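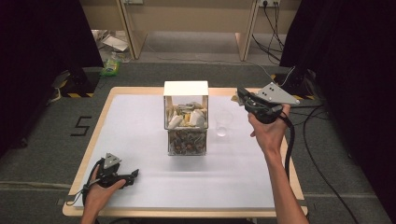

*A clear box with a white lid, on a table covered in white paper.*

# What a Household Keeps

The Salstead Museum receives more telephone calls in January than in any other month. Families have taken down the holiday decorations, opened the hall closet to put them away, and found something at the back that belonged to a grandmother. The callers would like to know whether it is worth anything. The museum does not give appraisals. It does give advice on how to look after what has been found, and for the past 19 years that advice has been the work of the Household Collections Service.

The service grew out of a single donation. A family on the east side of Salstead offered the museum the contents of a sewing room: dress patterns, button cards, feed-sack cotton, half-finished quilts, and the letters that had been used as backing paper for the piecing. The museum accepted the letters and two of the quilts. The rest was returned with a typed sheet explaining how it might be stored at home. The family made copies of the sheet for relatives, the relatives made copies for neighbors, and by the following spring strangers were writing to ask for the second page. There was no second page.

Glenys Lougher, who heads the service, wrote one. It has been revised many times and is now a booklet, available at the front desk and by mail. Its opening line has not changed: "Before you clean anything, look at it for a while."

## The trouble with attics

Most family textiles are damaged slowly. An attic in Salstead is hot from June to September and cold for much of the winter, and cloth that swells and shrinks with each season weakens along its folds. Basements bring mold and silverfish. The booklet recommends an interior closet, away from outside walls and water pipes, and a shelf in preference to the floor. For most homes the target is a steady relative humidity near 50 percent. Families who cannot manage that are encouraged to aim for a room in which they would be comfortable sleeping.

Light is the next concern. A quilt hung opposite a south window will fade on the exposed side, and dyes of the same color do not always fade at the same speed. Ms. Lougher advises owners to display a piece for a season and then rest it in the dark for the remainder of the year. She is aware that few people follow this advice. "We would like them to enjoy the quilt," she says. "We would also like there to be a quilt."

Folding receives a chapter of its own. A sharp crease in silk will eventually split, and the split cannot be reversed. The recommended practice is to pad each fold with a roll of crumpled acid-free tissue, and to refold along different lines when the piece is next taken out. Colored tissue should never be used, as the dye can transfer in damp weather. Ordinary white gift tissue is acceptable for a short period, such as a move, but should be replaced afterward.

## A family that could not decide

The harder questions have little to do with tissue. Venkatesh Krishnan first wrote to the service after his mother moved from a four-bedroom house to an apartment at Vururwood, the retirement community north of the river. She had kept her wedding saris, her own mother's saris, and a quantity of cut cloth meant for projects that were never begun. He and his sister disagreed on what should be done with all of it.

"My sister wanted everything to stay together," Mr. Krishnan recalls. "I wanted it to be worn. My mother wanted us to stop discussing it in front of her."

The museum does not settle family disputes, but it does offer a form. The form asks who made the object, who used it, what it was used for, and who in the family should be consulted before it leaves the household. Mr. Krishnan's mother completed it herself, over several Sunday afternoons, and in doing so told a number of stories that her children had not heard. One sari, which both had assumed came from the wedding, had been purchased a decade later to attend a cousin's graduation. She had never liked the color. It went to a niece, who does.

The forms are now, in the view of the staff, the most valuable part of the program. A christening gown with no name attached is a pretty object. The same gown with a slip of paper stating who wore it, and who altered the sleeves, can be placed in a family and a town. The museum asks that the slip be written in pencil on unlined cotton paper and laid beside the textile. It should not be pinned to it -- rust from a single pin can leave a stain that no conservator will be able to remove.

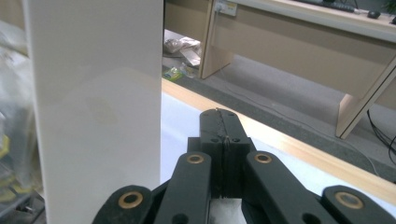 *White panel, with plastic wrapping beyond it.*

## On plastic

No subject produces more correspondence than plastic. Dry cleaner's bags are unsuitable for long storage: they can trap moisture, and the film breaks down and may stick to the cloth. Vinyl garment covers are worse. Boxes made of clear polypropylene are a reasonable choice where the budget does not extend to archival board, provided that they are opened and aired from time to time.

Lilian Mohamedi, the textile conservator, takes a practical view. She has seen wool blankets survive in good order in a cedar trunk lined with newspaper, and she has seen archival boxes placed directly beneath a leaking skylight. Her own preference is for whatever container the owner will be willing to open. A package that is taped shut, she observes, tends to stay that way until a moth is seen in the hallway.

Visitors may bring one item to the conservation room for a consultation of up to 50 minutes. Wet or actively moldy items should be left outside the building until a member of staff has been informed. Copies of the booklet and the family form may be requested in person or by mail, and there is no charge for either.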